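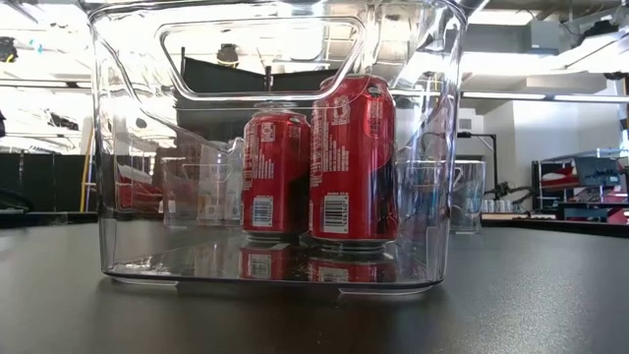
Hauwa Haruna objected, on reading an early draft of this section, that depth error behind clear plastic should not be reported as one number, and that a wall facing the camera and a curved corner ought to be scored apart. We followed that advice.

Figure 3. A trial setup with two red soda cans standing in a clear bin, seen from a fixed viewpoint through the bin wall. The floor of the bin reflects both cans.

4.2 Grasp targets inside transparent bins

We collected 600 trials with the Bota arm and kept 370 for testing. Each trial asks the system to pick one can out of a clear bin without touching the walls. The Clurnik baseline works from raw depth. Our method first predicts a mask for the bin and a separate mask for reflections, then fits an upright cylinder to whatever remains.

Two kinds of failure stood out in the baseline. In the first, the reflection on the bin floor was joined to the can above it, so the fitted cylinder came out too long and the grasp point too low, by up to 25 mm. In the second, two cans overlapping in the view were fitted as one wide object. The reflection mask removed most errors of the first kind. It had little effect on the second, which we return to in Section 5.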